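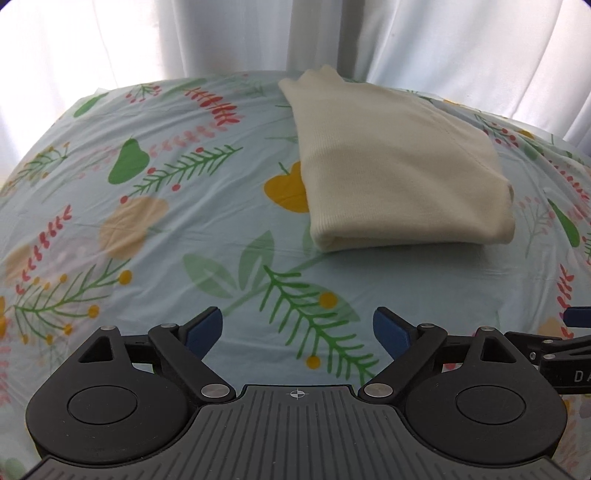

Folded knit on a leaf-and-flower print sheet.

Bedside Gun Safes: Questions We Keep Getting
By Benedek Pintér
Updated Jun 13, 2025

Do I need a bedside safe at all?

If anyone else lives in or visits your home, I'd say the gun is either on your body or locked up. I've heard the case for the nightstand drawer many times and I don't buy it. The usual version is that the kids know better. Maybe they do. Their friends haven't had the talk, and neither has the guy who comes to fix the dishwasher.

If you live alone and never have company, you still have burglars to think about. Plenty of stolen guns come out of bedrooms.

The ad says I can have the gun in my hand in under a second. True?

I doubt it. Those numbers come from somebody standing over an open counter with dry hands and the lights on. Try it lying down, in the dark, after being asleep. I ran 50 openings on the Merkow keypad model, all starting flat on my back with my eyes closed. It missed on 19 of them, mostly my fault for hitting the wrong button. The maker would call that user error. So would I, but the user is who has to open it.

Is fingerprint better than a keypad?

It's faster when it works. Sweat, lotion, dry winter skin, a cut on the thumb and drywall dust can all spoil a read. The Kola Touch I tried was fine for weeks and then refused me all morning after I'd been sanding trim. If you go with fingerprint, enroll the same finger more than once at different angles, enroll the other hand too, and learn the backup code well enough to punch it in without a light.

Be wary of any reader that seems too eager. Have your spouse and a couple of friends try their unregistered fingers on it. If it opens for one of them, send it back.

What about a plain mechanical lock?

I like them more every year. The Halász box has five push buttons and a spring, no battery, no app, no beep. It's heavier than the others and the finish is ugly. The one complaint I'd take seriously is that the factory combination is the same on every box, and a lot of owners never change it. Change it the day it arrives.

Do I need the one with the phone app?

I can't think of why. You'd be trusting your phone's battery, your wireless connection and a company that may not be around in three years. The "tamper alert" on the model I tested went off when a truck passed and stayed quiet when I picked the box up and walked it down the hall. Turn the feature off if the safe lets you. If it doesn't, buy another safe.

How much should I spend?

The boxes I'd consider start at $40 and I stopped looking at $189. Below that range you get thin sheet metal and a lock that pops if you drop the box on a corner. Above it you are mostly paying for lights, speakers and a nicer logo. I've been told I'm cheap, so weigh that as you like.

Where should it go?

Somewhere you can reach without getting out of bed, and bolted or cabled to something a thief won't carry off. The thin steel cable in the package is a token. Bolt through the back or floor of the box into framing, or into a heavy piece of furniture with big washers on the other side.

The Undside bracket hangs a box from the bed rail, under the mattress edge. It's a decent idea on a metal or solid wood rail. On a rail held together with cam locks I wouldn't trust it, and long bedding can get caught in the door. Tuck the covers and test it with the bed made the way you really make it.

Will a small safe stop a burglar?

No. It will stop a child, a nosy guest and a thief in a hurry, provided it's bolted down. A person with a pry bar and ten quiet minutes will get in. If you own several guns, the rest belong in a full-size safe, and the small one is for the gun you plan to reach for at night.

Should the gun inside be loaded?

Mine is, in a holster that covers the trigger. A loose loaded pistol in a foam-lined box is a bad plan, since you'll be grabbing at it half awake. Some people keep the chamber empty and practice racking the slide. I think that adds a step you could fumble, but I've seen people who trained it well and wouldn't argue with them. Whatever you pick, do it the same way every night.

How often do I change the batteries?

On a schedule, not when the light turns red. I do mine every March. Don't store the backup key inside the safe — people do — and don't tape it underneath either. Wherever it lives, it should be somewhere a kid can't get to.

Does having a safe satisfy my state's storage law?

Maybe. State laws differ on what counts as secure storage, who has to be in the home for the rule to apply, and whether a lock has to be on an approved list. The sticker on the box saying "compliant" tells you what the seller wants you to think. Read the statute, or ask a lawyer where you live. I'm not one.

If I hear a noise, do I go for the safe first?

Get to where you can lock a door, get your people behind it, and call 911. If the safe is in that room, open it. Most bumps in the night are a teenager, a cat or an ice maker, and you must know who you're looking at before a gun is pointed anywhere. Keep a flashlight next to the safe, separate from the gun, so you can look without aiming at anything.

Do the makers pay you?

No. I bought the Merkow and the Halász, and borrowed the other two. One company offered me a free unit in exchange for "early feedback" and I said no thanks — you can guess what kind of feedback they had in mind.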